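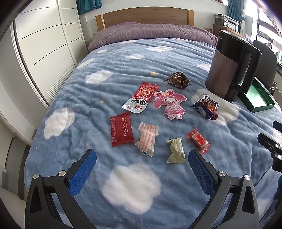

Regional touring car racing depends on its stewards, and the Tirau Series should begin paying them. The present arrangement, under which officials receive a meal voucher and a fuel allowance for a 90-lap event, was designed for a smaller championship with fewer entries and much less at stake.

The penalty issued to Ziad Harb in March illustrates the difficulty. Contact with Iolanda Medeiros at the Flinska hairpin was reviewed by two stewards, one of whom was also responsible for pit lane. Their decision arrived 18 laps later. Both teams had by then committed to a fuel strategy, and both have since complained, with some justice, that they were racing without knowing their position.

Morven Shearer, writing for the teams' association, has argued that stricter driving standards would solve the problem. Standards are already adequate on paper. Article seven of the sporting code defines avoidable contact clearly enough; what is missing is a trained person with time to apply it.

A fee of $800 per steward for each event would be a modest charge on a series whose Prustetti round alone draws some 3,000 spectators. It could be met through a small increase in entry fees, phased in over two seasons. Smaller teams will object, and their concern deserves a hearing before the rules are settled for next year.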